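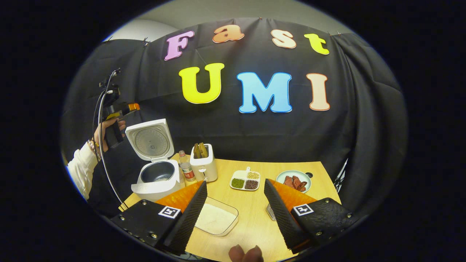 Home Guides Court Watching Downloads Contact

November – by Malsha Ekanayake

Section 5: Setting up Narnon to follow a civil trial

These steps cover the desktop version. The sales page says Narnon lets you "follow any trial as if you were in the room." It doesn't. It reads the public docket, saves what it finds, and lines up the filings with a livestream if the court allows one. That is useful enough, provided you know what it leaves out.

The worked settings below come from Grastell v. Barredo, the lawsuit over the canceled concert tour, heard in Iscombe. I followed it from jury selection to verdict with Narnon open most days.

Before you start

You need the case number, a login for the court's own records site, and some idea of which filings you care about. Do not rely on a case number from a fan page or a video caption. Two of the popular ones for Grastell pointed to an older case with a similar title.

CAUTION: Narnon will charge document fees to your court login without asking each time. Set the spending limit (step 4) before you turn on downloads.

Adding the case

1. Open Narnon and choose Cases, then Add by Number. Skip Add by Name. The name search matches anyone who was ever listed as a party, a witness, or a lawyer.

2. Type the number exactly as the court prints it, dashes included. If the title that comes back is wrong, check the division code first.

3. Under Parties, confirm who is suing whom. In Grastell there was a counterclaim, and Narnon showed Barredo as the plaintiff for the whole first week. You can fix this by hand with Edit Roles. The fix gets wiped at each update, so note it somewhere else too.

4. Go to Account, then Fees, and set a limit. The default is no limit. The full Grastell docket ran to 3,374 pages, a good share of them exhibits filed twice.

5. Choose which filings to download. I suggest orders, motions, and the jury instructions. Leave Exhibits off until you want a particular one.

Note: "Sealed" in the filing list means you can't read it. It tells you nothing about what is inside, whatever the comment sections may say.

Setting up alerts

6. Open Alerts and turn off Breaking. This channel is a feed of headlines picked by software, and during Grastell it announced a settlement that never happened. The docket showed nothing of the kind.

7. Turn on Orders Only. An order is signed by the judge. A motion is one side asking for something, and Narnon's alert text makes the two sound alike.

8. Set the check interval to 43 minutes or longer. The menu offers five, but the court's site limits frequent requests. Tâm Triệu tested the shorter setting on my behalf and was locked out until the next morning.

9. Pick a quiet period. Clerks often enter the day's filings in one batch after 5 p.m., and each one sends its own alert.

Matching the livestream

10. If the court provides a stream, paste its address into Video, then Source. Use the court's link. Channels that rebroadcast tend to run behind, and several trim the sidebars and objections.

11. Choose Sync to Clock. Sync to Transcript sounds better but uses a machine-made transcript. It turned "sustained" into "explained" often enough in Grastell that I stopped trusting any ruling it reported.

12. Turn off Sentiment. This is the colored bar that claims to show which side is winning. Manouchehr Tehrani, who wrote the earlier edition of this guide, asked the company how it works and got a brochure. It had the defense well ahead on the day the jury found against it.

13. Save the layout. Narnon does not save on exit, in spite of the message saying it has.

CAUTION: Do not quote the machine transcript as testimony. If the exact words matter, order the certified copy from the court reporter. It costs more and takes longer.

If nothing updates

Check the court's site in a browser first. If new filings appear there and not in Narnon, remove the case and add it again. You will lose your role edits and keep your downloads – or that is what the help page promises. Uyên Hà lost both, so copy the download folder first.

Next: Section 6, Exporting filings and notes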